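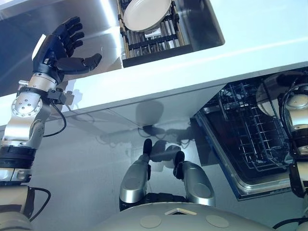
*Dish work at the Pernness kitchen: open dishwasher, and a plate in the rack in the sink.*

# Household chores project – progress report, June

Prepared by Euan Skinner for Gillespie MacLeish, Aramico

This report covers the second stage of the Nesia chores project. The question you asked us to answer was whether a general-purpose robot can take over the daily dish work in an ordinary kitchen. At the end of this stage the answer is no for the whole job and yes for parts of it.

## Work done

We ran 600 full attempts at moving dishes between the sink rack and the dishwasher. Of these, 230 were finished without a person stepping in. A full attempt means opening the door, pulling the rack forward, moving the dishes and closing up again, so one failed step counts as a failed attempt.

Single moves did better than full attempts. The log now holds 3,009 of them, each marked with the item, the start and end position, and the reason for any failure. Cruickshank has had a copy of the log and is checking our failure labels against its own.

Plates are the most dependable item. A plate standing on its edge gives the fingers something to close on, and the slots in a rack leave little doubt about where it should go. Bowls are slower. Glasses are still handled by a person in most sessions, and we don't plan to change that during this stage.

## Main problems

- **Glare.** A steel sink under strong light gives bright patches that the vision software reads as edges. Dimming the lights helped, but people don't dim the lights to do dishes, so we have gone back to normal lighting and are working on the software.
- **Reaching down.** The lower rack is harder than the counter. The robot has to bend and keep its balance while holding something, and it slows down a lot to do so.
- **Working close to flat surfaces.** Fingers have to come in beside a panel or an edge with very little room. We have set a slower approach speed for the last part of the move – this costs time on every item, but contact faults have dropped.

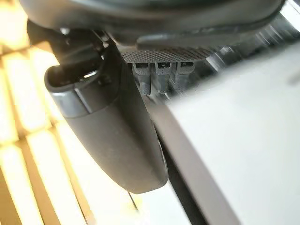
## Time and staffing

A person loads the same dishes far faster than the robot does, and one operator still has to be in the room for every session. On that basis there is no labor saving yet. We lost 11 working days to a wrist cable fault and the wait for a replacement part. Those days came out of the bowl tests, which will now run into the next stage.

Spending is within the agreed budget. The only unplanned cost was the cable.

## Next stage

1. Finish the bowl tests.
2. Repeat the plate moves in a second kitchen with a different counter height.
3. Let the robot retry a failed step once before the operator steps in, and log those attempts separately.

We need a decision from Aramico on the second kitchen before the next stage starts. Two sites have been looked at and the floor plans are with Gillespie's office.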